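Student Archive Assistant, Special Collections, Ratis College Library
Part-time, academic year appointment

The library is hiring two student assistants to process the college's photograph and publication files. Work begins in August, one week before classes, and continues through the end of spring term. The appointment may be renewed once.

The photograph files hold more than 3,000 prints and negatives from the news office, the yearbook and the athletics department. Most were transferred in office folders with partial captions. The current project covers the yearbook portion, which is stored in 60 boxes.

Duties
Rehouse prints and negatives in archival sleeves and folders.
Scan selected items at 300 dpi for access copies; negatives are scanned to a separate specification supplied at training.
Enter titles, dates and subject terms in Plaroron, the library's collections database.
Check captions against yearbooks, commencement programs and back issues of the Pyo, the student newspaper.
Pull and reshelve boxes for reading room visitors.

Requirements
Enrollment in at least six credit hours in both terms. Any major is accepted. Applicants must be able to lift 40 pounds, keep accurate written records and work a minimum of two three-hour shifts per week between 8:30 a.m. and 5 p.m. Experience with spreadsheets is useful. Knowledge of college history is not required.

Training
New assistants complete paid training in handling, scanning and data entry. The first 100 records entered by each assistant are reviewed by library staff before release — corrections are returned in writing.

Location
Lower level, Dralta Hall. The stacks are kept cool all year, and a sweater is advised. Food, drinks and pens are not allowed in the processing room. Lockers are provided.

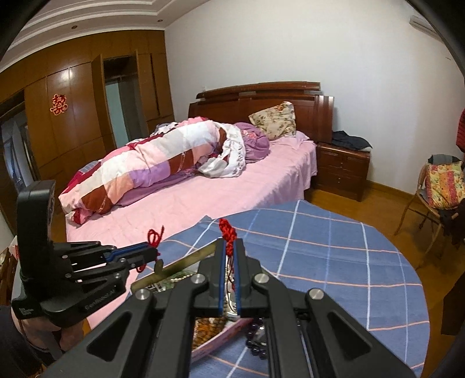

How to apply
Submit a one-page letter, a current class schedule and the name of one reference through the student employment page. Select "Library — Special Collections" from the department list. Incomplete applications are held until the missing items arrive. Interviews last 20 minutes and include a short filing exercise.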